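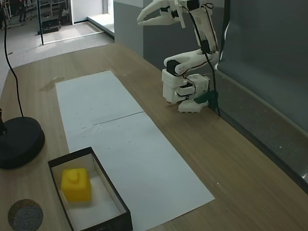 About Borkon

Borkon is a paper conservation and bookbinding workshop. We repair books, maps, registers, letters and prints for libraries, parish archives and private owners, and we make new bindings to order. We also teach.

The workshop was opened by Ecaterina Sârbu and Laurențiu Voicu, who had trained together and then spent several years in separate jobs, she in a county archive and he at a trade bindery that did mostly theses and ledgers. Their first large job was a set of 185 parish registers from Carik, many of them damaged by damp. It took four years to finish. The boxes filled both rooms and part of the stairs, and when the registers went home the workshop moved to its present building on Nostaton Lane.

What we do

Most of our work is repair. Torn leaves are mended with Japanese paper and wheat starch paste. Loose sections are resewn on new supports, and the old boards are kept where they are sound enough to carry the book. We do not bleach paper to make it look new, and we do not trim edges. If a volume has an earlier repair that is holding, we usually leave it alone and record it.

Maps and plans are handled separately from books. They are surface cleaned, washed if the inks allow it, and lined only when the sheet cannot support its own weight. We can take rolled items up to 300 cm long. Anything longer needs to be discussed with us first.

New bindings are made in cloth, quarter leather or full leather. Raluca Dumitrescu does all the finishing, including gold tooling and lettering. She keeps samples of lettering styles and will send a rubbing of the title for approval before she starts on the spine.

We do not carry out valuations, and we do not buy or sell books.

Who works here

Ecaterina Sârbu looks after archive work and is the person to write to about larger collections. Laurențiu Voicu is in charge of sewing and boards. Raluca Dumitrescu joined from the Ní Bhriain bindery when it closed, and brought with her its brass hand tools, which are still in daily use. Faustino Ocampo works on maps, plans and prints. Safta Furtună runs the office, answers the telephone and arranges collection and return.

Courses

Evening classes run from autumn to early summer, with a break in July when the workshop is closed for cleaning and stocktaking. Each class has 12 places. Beginners start with folding, single-section sewing and a simple case binding. The second course covers sewing on tapes, rounding and backing. Tools and materials are included in the fee, apart from leather, which is charged by the piece. Classes begin at half past six and the door is locked at seven, so please ring if you are going to be late.

Bringing work to us

Please make an appointment before you come. Do not tape loose pages together or put them in plastic sleeves; a clean folder or a shoebox is fine. If something has got wet, telephone straight away and leave it closed until you have spoken to one of us.

Estimates are given in writing and are free for single items. For collections we charge a visit fee, taken off the final bill if the work goes ahead.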